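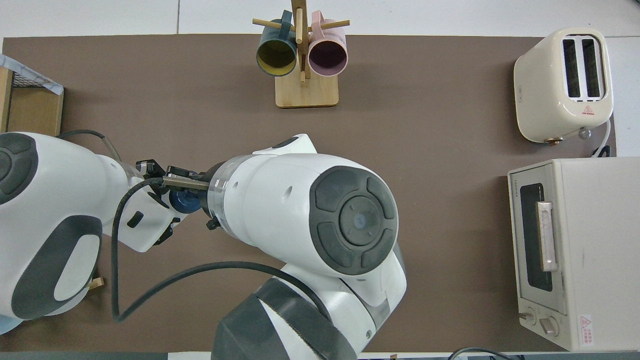 Filed under: Reviews > Classroom Kits > Robotics

Kundateck Two-Arm Kitchen Course: one club's review

Print this page | E-mail to a friend

26 Oct 2022

Our club at Lemasdale bought the Kundateck course in July, after two meetings of arguing over it, and I was on the losing side of the argument. I wanted another season of wheeled robots. The students wanted arms. So read this knowing where I started, though I've tried to be fair.

First, what you pay for. The course is $4000 and it does not include arms. We already had the use of a pair, white with gray trim, each with a black parallel gripper, and the course assumes you have something like them. What you get is a binder, a software license for one season, a box of props, and access to a help forum. The props are ordinary household goods. There's a wooden mug tree, mugs, a wire basket with a cloth in it, some wooden blocks. We added a cream toaster and a toaster oven ourselves, both from a discount store, and I'd put money on the rest of it being had for $70 if you shopped around.

The binder says 17 lessons. Lessons 1 to 4 are setup, safety and homing the arms, and they are good. Clear photos, sensible order, and the emergency stop drill is repeated until the kids roll their eyes at it. I have no complaint there.

Then it gets thin. Lesson 5 is picking up a block with one arm and lesson 6 is handing a small object from one gripper to the other, as if that were the next easy step. It took our group most of a month. Both arms have to agree on where the object is, and if one is off by a little, the second gripper closes on air or shoves the thing out of the first. The binder gives this a page and a half. The forum gave us a link back to the same page and a half.

What got the students through lesson 6 was their own work. They kept a log of every attempt, with the start position of each arm and what went wrong, and they noticed that most of the misses happened when the second arm came up from below with its wrist already turned. So they had it come in first and turn last. That was a nice piece of thinking and I was glad to see it. I don't see why Kundateck should get the credit.

The mug lessons (9 through 12) are the ones in the brochure. Taking a mug off its peg is harder than it sounds, and the tree slides unless you hold it down. We used museum putty. Two mugs on the tree is plenty for practice. The toaster lesson is mostly pushing a lever and I'd skip it. Please leave the appliances unplugged whatever the binder says about "realistic conditions."

Some smaller gripes:

The mat is sold separately. A plain brown one from an office supply place did fine for us.

Cable routing gets one sentence. Ours still loop across the mat more than I like, and a loose cable under a moving arm is an accident on the calendar.

The license runs out at the end of the season, and renewal is not cheap.

The Inthanon regional used to score a handoff task, and the course is plainly written with that in mind. The rules have changed since the binder was printed. Ask for the current edition before you order. We didn't.

I also looked at the Lonon starter set, which costs a lot less and is one arm only. For a first-year club I would get that, and spend the difference on spare gripper fingers. If your students have already done a year of single-arm work and somebody on your staff can debug, the Kundateck lessons will give them a list of things to try, in more or less the right order. Whether a list is worth that price is up to your budget.

Ten students signed up in the fall and all 10 are still coming, so they clearly like it better than I do. I still want the wheels back next year.

Rating: 2.5 out of 5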